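# What Is a Blurb, and Why Is It So Bossy?

Turn any storybook over. On the back you'll find a small block of writing that tells you a bit about the story and then, just as it gets good, stops. That block is called a blurb.

A blurb has one job, and it is to make you open the book. It will do nearly anything to get you there. It asks questions it has no plan to answer. Will the dragon find her other sock? Can a haunted bakery ever be happy? You'd have to read the book, says the blurb, looking innocent.

Let's make one. Say our story is called *The Lighthouse at Stukby*. A girl moves to Stukby with her grumpy goose, Pant. The lamp in the lighthouse goes out every night at 8, and someone is doing it on purpose. It was the goose. Pant cannot sleep with a light on.

Now look at what a blurb would do with that:

> When the great lamp of Stukby goes dark, one girl must find out who is to blame. But the answer may be closer to home than she thinks...

See those three dots? They are called an ellipsis, and blurbs eat them for breakfast. Notice, too, that the goose has vanished. Telling you about the goose would be a **spoiler**, which means giving away a secret before the story is ready to share it.

Blurbs also love big words. Every secret is "terrible." Every journey is "unforgettable," even the ones by bus. A book with 101 pages of two friends cleaning out a shed will be called "a tale of courage." Perhaps it was a very bad shed.

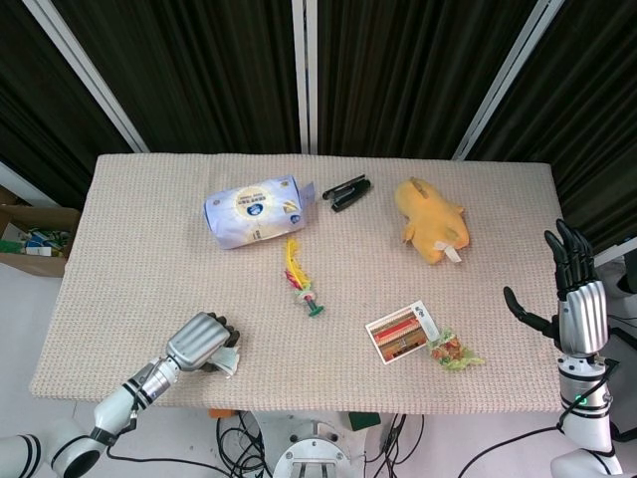 **Dasero Library | Young Readers' Team**

## Your turn

Pick a book you know well and write a new blurb for it. Here are the rules:

- Use no more than 2 sentences.
- Name the main character and the problem.
- Keep the ending to yourself.
- Dots are allowed, once.

Read it to a person who hasn't read the book. If they ask "And then what?", say nothing and hand them the book.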